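How to Budget for a Kitchen Test Counter When the Robot Arm Is Only Part of the Bill

By Beverley Dunstan

When I wrote my first budget for a household robot setup at Clelasum, I put the arm on the top line, added a bit for shipping, and felt very pleased with myself. By July I was back asking for more money, and I did not enjoy that conversation one bit. So this is the page I wish I'd had on my desk that spring. It's written for small teams who want an arm doing everyday kitchen work – picking things up, putting them down, opening a drawer – and who have to explain every dollar to somebody else.

Step 1. Write down the chores before you look at a single catalog

Pull up a chair and list the jobs you want the arm to do in the first season. Be plain about it. "Take a slice out of the toaster and put it on a plate" is a good line. "Kitchen assistance" is not, and you can't price it. Next to each chore, write the heaviest thing the arm will have to lift and the farthest spot it will have to reach. Those two columns will do most of your shopping for you, and they'll save you from paying for a bigger arm than you need (I have seen it done, and the poor thing spent its life moving spoons).

Step 2. Measure the counter, then measure what's over it

Reach is quoted from the base of the arm, so where you mount it matters as much as how long it is. A floor stand eats up room where people want to walk. A wall mount needs a wall that can take it. Hanging the arm from overhead leaves the countertop clear, and that's what I'd choose again, but you will pay for a frame or a beam and for somebody who knows how to put it up. Get that quote early. Ours came from a local shop called Prerkine, and it was the line that surprised me most.

Don't forget the cables, either. They need slack to follow the wrist around, and they need somewhere to go after that. 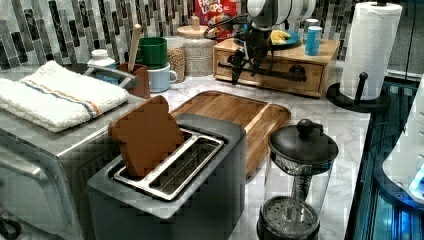
Step 3. Price the gripper on its own line

Some arms come with a gripper and plenty don't, so read the quote slowly. When we were choosing between Zestico and Trujillo, the Trujillo arm looked cheaper until I noticed that the fingers were sold separately at $1,695. With that added in, the two were close enough that we picked on delivery time instead. Ask for spare fingertips in the same order – they wear, and a second shipment costs you a second shipping fee.

Step 4. Give the household goods a real budget

This is the line people laugh at, right up until they're paying for it out of their own pockets. Dishes break. Food goes off. You'll want doubles of anything that matters to a test, bought at the same time, since stores change their stock and a mug with a slightly different handle is a different mug as far as your results are concerned. Put the receipts in one envelope and write the shelf location on each one. For real food, work out a weekly amount and multiply. For play food or stand-ins, buy once and keep them in a labeled bin.

Step 5. Plan for the dull stuff

Here are the lines I left out the first time:

Electrical work, including any new outlets
A stop button within easy reach of whoever is running the arm
Lighting that stays the same morning and evening
Training for at least 2 people, so one can go on vacation
Service and repair after the warranty runs out
Storage for the crates, if you have to ship anything back

On that warranty – ask whether the 24 months start at delivery or at installation. We had ours sitting in a crate for weeks while the mount was being finished, and I'd have liked that time back.

Step 6. Hold something in reserve

I set aside around $4,000 now and I don't assign it to anything. It has gone to a replacement cable, an extra visit from the electrician, and a set of shelves we really should have thought of. If your finance people don't like an open line, call it "installation changes" and attach a short note each time you draw on it.

Step 7. Send the whole list to the vendor before you order

Copy your chores from Step 1 into an email and ask the seller to answer each one in writing, with the arm, mount and gripper you've picked. A good one will tell you where you're cutting it close. Save that email with the purchase order, and keep a printed copy as well.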